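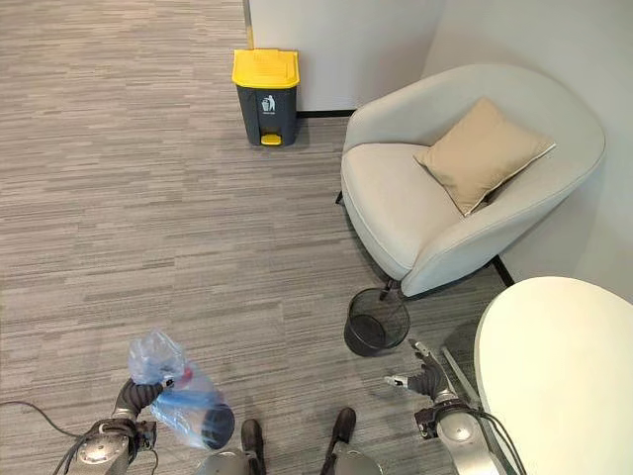

Gitau Biwott wrote to us in August that a list of office waste bins is of no use if it does not say how each bin is opened, and he asked why the first version had only "bin, large" and "bin, small". He was right. The second version of Skumer is made mostly from his letter.

Skumer — office bins and the seats near them

What is in it

The set has 1,084 entries. Each entry is one bin in one place in an office: a corner, a corridor, a meeting room, a waiting area with armchairs. Of these, 700 are pedal bins and the others are open baskets or bins with a swing lid. When two bins stand close together, they get two entries with the same place number.

Fields

place: number of the corner or room
opening: pedal, swing, open top, unknown
body: solid, mesh, unknown
body_color and lid_color: plain color words only, such as yellow or dark gray. For a basket without a lid, lid_color stays blank.
sign: yes or no, if there is a pictogram on the front. We do not copy small lettering that can not be read.
floor: carpet, tile, wood, other
seat_near: armchair, chair, sofa, none
cushion: yes or no, only filled when seat_near is not "none"

How to fill it

Write what stands there on the day of the visit. Please do not move a basket to a better position before you write it down. A mesh wastebasket in front of an armchair is entered as it is, also when you think it belongs under a desk.

The content of the bins is not recorded. In the first version we had a field "fill", and 35 persons filled it in 35 different ways, so it was removed.

Known problems

The color words are weak. Light gray, pale gray and white are mixed, mostly for armchairs and walls. Réjean Grewal corrected 300 entries by hand, but he started from the end of the file and the early ones are still not checked.

Some pedal bins from the Pidstead offices are marked "open top" — the lid was up at the visit. These will be changed in the next version.

Changes

6th October: field "fill" removed, fields "opening" and "cushion" added, place numbers for Mussa corrected.

Corrections can be sent to Réjean, with the place number in the subject line.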